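The Valley That Kept Its Own Court

In Koltum, the district court opens at 9 in the morning, and by that time the bench in the corridor is already full. The people on it bring folders, bread, sometimes a grandchild. Most of them have come about water, because in this valley almost every quarrel becomes, sooner or later, a quarrel about water.

The court is small. It has three judges, one clerk's office and a stove that smokes when the wind comes from the lake. But it holds a right that no other district court in the country has. Under the Estar Charter, signed when the valley joined the republic, its decisions on land and water can't be appealed to the capital. The charter has 14 articles, and the ninth, which gives this right, is only one sentence long.

Now the national government wants to remove that sentence. A bill presented in September would put Koltum under the appeals court in Drirkau, like all the other districts. The ministry says that citizens must have the same remedies wherever they live. The valley council answers that the charter was an agreement between two sides, and that one side alone can't change it.

I came here expecting to find everybody in favor of the old court. It was not so simple.

Rebecca Russo grows apricots on the lower terraces, and she lost a case two years ago against a neighbor who had moved a channel. She still thinks the judges were wrong. "In Drirkau they would have listened to me again," she told me. "Here I had one door, and they closed it." She will support the bill, although her brother doesn't speak with her at dinner when the subject comes up. 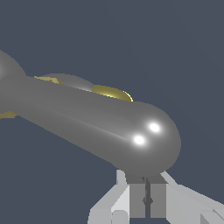 Can parliament change the charter without the agreement of the valley?

The text is silent on this point, and lawyers read the silence in two different ways. Some say that the constitution stands above any earlier agreement, so an ordinary majority is enough. Others remind us that the act of union calls the charter "lasting," and that the valley gave up its own customs post in exchange for it. The question has never been put before the constitutional court.

Primo Mazza would like to put it there. He is the lawyer of the valley council, and his office is above a pharmacy on Quintero Street, with the windows open even in cold weather. If the bill passes, the council will have 60 days to file a complaint, and he has already written most of it. He showed me the first pages, then took them back — the council has not yet approved them.

His argument depends on a word. In the older of the two official versions, the charter says the valley "keeps" its court. In the other version, the republic "grants" it. What is kept, he says, existed before. What is granted can be taken away. Both versions were signed on the same afternoon, and neither was ever given priority over the other.

In the capital, the bill has still to pass one committee. The members have asked for both versions of the charter, and a translator is now preparing a report on the two verbs. Until it is ready, the court in Koltum continues with its list. On the morning I left, the first case was about a shared well.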